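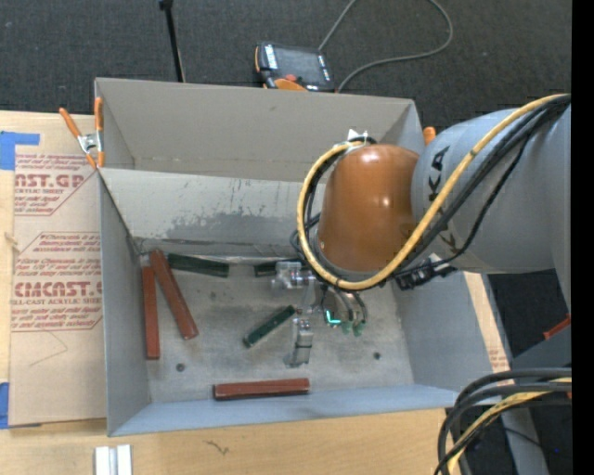 Notes for the talk: how our youth evening grew
Regional meeting of parish youth leaders, October

Opening

Good morning. My name is Ernő Hegyi and I help to lead the Hallow youth group. Please forgive my English, I have practised this talk but I will look at my paper often.

(Wait for people to sit. Ask who leads a group with fewer than 20... no, only ask who leads a small group. Let them raise hands.)

I want to tell you how we went from nine teenagers in a church basement to 229 at our Advent evening. I will also tell you what went badly, as I think this will be more useful for you.

1. Where we started

Three parishes share one priest in our valley: Rakby, Barta and the old chapel at the mill. Each one had its own youth group, and each group met on its own evening with its own biscuits. In Barta it was usually the same nine young people, and four of them were from one family.

The parents were loyal. The teenagers came when they were driven. When they got their own bicycles, they stopped coming.

(Pause here. In rehearsal people laughed at the bicycles. Do not hurry.)

2. The first joint evening

We put the three groups together for one evening and gave it a name, Hallow. A girl of fourteen proposed it. I did not like it, I thought it was too close to Halloween, and I was outvoted.

We planned for 50. Over 50 came, and we had soup for fewer than that. Cleiton Cordeiro went home and returned with all the bread from his mother's kitchen. He is here today, in the third row, and he will answer your questions about food.

What we did that evening:
Short evening prayer, led by two teenagers, with candles
Soup and bread
Songs, with one guitar and a drum
Forty minutes with no programme at all

The last point worried the adults most. But when we asked the young people afterwards, it was the part they spoke about. They want time to sit with someone from the next village and talk. We have kept it every time.

3. What went badly

The second year we hired a big sound system. It was so loud that the older parishioners left before the prayer, and some of them were hurt. I visited them after, one by one, and it took me most of the winter.

We also tried a bus. The bus cost us nearly all the collection and came half empty, as we had not asked anybody which villages needed it. Now we have a list of drivers, and every young person must know before the evening who takes them home.

And we forgot the confirmation class. They had their lesson at the same hour. Please look at your own parish calendar first, I say this with some shame.

4. The Advent evening

(Drink water.)

Last Advent we walked with lanterns from Rakby church to Barta church. It is 2 kilometres, mostly flat. The fire brigade closed the road for us. At Barta the choir was waiting outside and sang while we arrived, and the end of the line was still in the fields when they began the third carol.

We were 229 in total. Many had no connection with any parish, they came with a friend from school. The firm Trindeck, where several of the fathers work, lent us the tables and a tent for the hot drinks.

One boy asked me at the end if he must be baptised to come again. I said no, and that he could bring his brother.

5. If you want to begin

Start with the neighbours. Phone the next parish before you print anything.

Let the teenagers choose the songs, and let one adult check the words.

Give the prayer to them also. They will read too fast the first time – leave it.

Keep the adults in the kitchen, or at the door. We have a rule that a parent may stay only if he or she has a job.

Write down the names of those who came, with permission, and invite each one personally to the next evening. A message from another teenager works much better than one from me.

Questions

(Cleiton comes to the front. If someone asks about safeguarding, give the diocesan contact and say clearly that every helper is checked, the musicians too. If someone asks for the song sheets, they are on the table by the door. Finish before the Angelus at noon.)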